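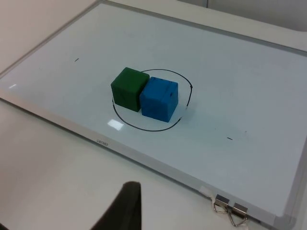

Ever wonder why your bedroom wall is blue, or red, or whatever it is? Color is really about light. Sunlight looks plain but it's a mix of all the colors squished together. When it lands on something, some of the colors get soaked up and the rest bounce off. The bounced ones go in your eyes. That's what you see. Take the dark green cube on the whiteboard. It soaks up most of the light and sends a bit of green back to you. The board bounces nearly everything, so it looks white. Easy! And look at the top of the cube, it's a little lighter than the front sides. Same green. More light is hitting it.

So what about black? Black stuff soaks up almost all the light. Thats why a black T-shirt gets so hot in August. The light goes in and turns into heat. White shirt, cooler you. Try it with two socks on a sunny windowsill, one black, one white. Wait till lunch. Touch both.

Now the rainbow. Rain drops are tiny and round, and light bends when it goes into one. Each color bends a different amount, red the least and violet the most, so they spread out. To find a rainbow put the sun behind you and the rain in front. Morning or late afternoon is best. At noon the sun is too high, sorry.
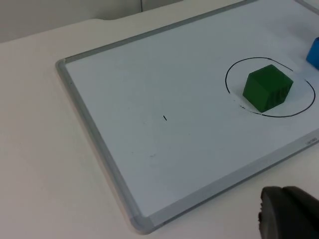 You can make your own too. Glass of water, sunny window, sheet of white paper on the floor. Move the glass around til you get a stripe of colors. Ask a grown up before you use the good glasses!!

Last thing, cats and dogs. They see color, just fewer than we do. To a dog a red ball on green grass looks sort of brownish on brownish. Blue is much easier. My dog Tillman has a blue ball now and finds it way faster.

Next time: why the sky is blue and then goes orange at bedtime. Send me your sock results, I want to know wich one won.

Dace Strazds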